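May 31, 2020
Block transfer, student cell. Notebook 2, continued.

Goal for this session: repeatable handover position near the middle of the floor, both arms active, no contact between grippers. Secondary goal: get the homing routine to the point where a first-year can run it without one of us standing there.

Config carried over from last session. Arm speed limited to 40 percent in software. Class project files are in the Nura folder on the shared drive; the old Brellari folder is read only now, don't save there. Two people have already lost edits that way.

Homing
Left arm homes cleanly. Right arm stops short on the elbow joint, then reports position OK. Checked the offset table and found the right elbow entry still had the value from before the horn was reseated. New value is 649 counts. Re-ran homing after the change and it lands where the paper template says it should. Template is in the drawer with the hex keys, please put it back there.

Note for whoever edits the table next: the loader reads it once at startup. Changing the file while the controller is running does nothing. Restart, then home, then test. I lost half the morning to this in October and then did it again today.

Handover tests
Left arm picks, moves to center, holds. Right arm approaches from its own side, closes, left opens. Sequence is fine on paper. In practice the grippers come in at nearly the same height and there is very little room between the finger brackets. Raised the right approach point and delayed its final descent until the left arm reports stopped. Slower, but the brackets clear.

Failure types seen:
– left releases before right has closed fully (timing, fixed with a wait on the current reading)
– block rotates in the fingers during the move (not fixed)
– right gripper closes on the block corner (follows from the one above)

The rotation problem is worse with the longer blocks. Grip point is being set from the block outline, and on a long block a small error in the outline moves the grip a long way off center. The printed floor doesn't help the outline step. Prillamley team from the other section had plain card down for their runs and their detection numbers can't be compared with ours. If we swap floors it has to be logged as a separate condition and not mixed into the existing set.
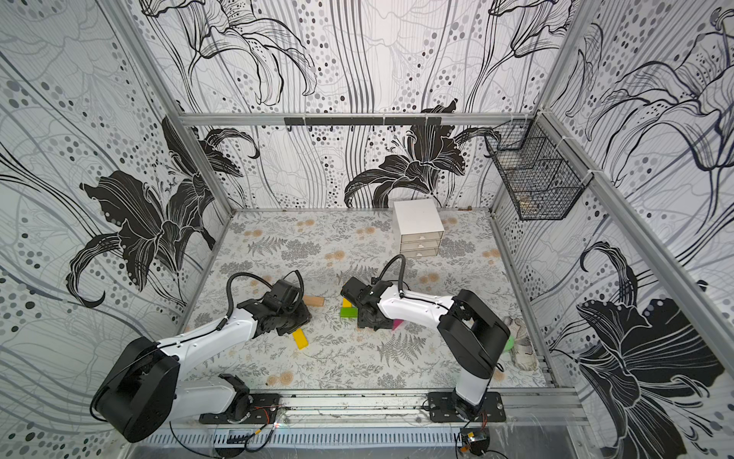 Tried lowering the detection threshold to pick up the pale wood better. It finds the bar more often, but also starts marking parts of the fern print as objects. Put the threshold back. A color mask per block would probably be enough for the bright ones, and the tan one needs separate handling. Assign this as the next student task, it is a good size for one pair.

Cabling
Gripper cables run along the top of the links and need enough slack for the full reach across the center. Tie points should stay loose at the elbow. Wires near the bases are still not dressed properly. Use the small clips from the Nørgaard kit and keep the leads off the rail where the mounting plates bolt down. Power off before touching any of it.

Rail needs vacuuming as well. Do that before the plates are next unbolted.

To do
– wait condition: move the limit value out of the script and into the config
– rewrite homing page in the class handout, add the restart step in bold
– color mask task, write it up
– repeat handover with the short blocks only and log it under a new run name
– check bolt torque on both mounting plates

Offset table committed with the new right elbow value. Old copy kept next to it with the suffix _pre. Don't load that one.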